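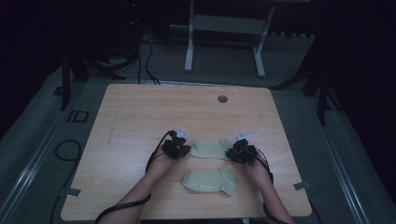

Foto: Facundo Palma

Reseña: una tarde con los guantes Molumlow, en la jornada de puertas abiertas de Hirnis

Llegué el martes a las cuatro con la idea de quedarme media hora y me fui cuando ya estaban recogiendo las sillas. Los Molumlow son unos guantes con sensores que registran lo que hacen las manos para luego enseñárselo a un robot, y en Hirnis dejaban probarlos a cualquiera que se apuntase en la entrada. Me tocó el turno 40. Mereció la pena la cola, y eso que no soy de hacer colas.

La tarea de la demostración era de lo más doméstica: calcetines sobre una mesa de madera clara. Extenderlos, emparejarlos, doblarlos. Yo esperaba piezas de montaje o cubitos de colores, como en casi todas las ferias, y me encantó encontrarme con algo que hago en casa sin pensar. Con los guantes puestos sí que piensas. De repente te fijas en que coges la puntera con dos dedos, en que alisas el talón con el canto de la mano, en que siempre empiezas por el mismo lado (yo, por el izquierdo, y no lo sabía).

Vamos al producto. Los módulos, negros, van sobre el dorso de la mano, y de cada guante sale un cable que sube por el antebrazo. Los primeros minutos se notan bastante, sobre todo al girar la muñeca. Después me olvidé del peso, aunque del cable no del todo: cada vez que cruzaba los brazos tenía que recolocarlo. Indira Annamalai, que llevaba la mesa, me dijo que están trabajando en una versión sin cables, pero no quiso dar fecha. Me parece bien, prefiero eso a una promesa.

El ajuste es lo mejor resuelto. Hay una calibración corta — abrir la mano, cerrarla, tocar el pulgar con cada dedo — y en la pantalla tu mano virtual empieza a moverse contigo. El retraso no lo percibí. Donde flojea es en el meñique, que en mi caso aparecía más doblado de la cuenta, y en las manos pequeñas: la talla 2 le quedaba grande a la chica que iba delante de mí.

Luego venía la parte que yo quería ver, el brazo Elleo repitiendo el doblado en la sala de al lado. Según el cartel, había aprendido con 1.054 grabaciones. Lo hace despacio y con un cuidado que da ternura, y de los intentos que vi falló en uno, con un calcetín que se le quedó enrollado por la caña. Lo soltó, volvió a cogerlo y siguió. Aplaudimos todos, claro.

¿Pegas? El programa de etiquetado, hecho por Aerts, es lento y tiene menús dentro de menús. Tampoco había precios a la vista, y cuando pregunté me dieron un folleto de 77 páginas donde tampoco los encontré.

Aun así, lo recomiendo mucho para laboratorios de universidad y talleres de formación. Repiten la jornada en marzo y la inscripción se hace en la misma puerta. Si vais, pedid turno para los guantes nada más entrar y dejad el Elleo para después.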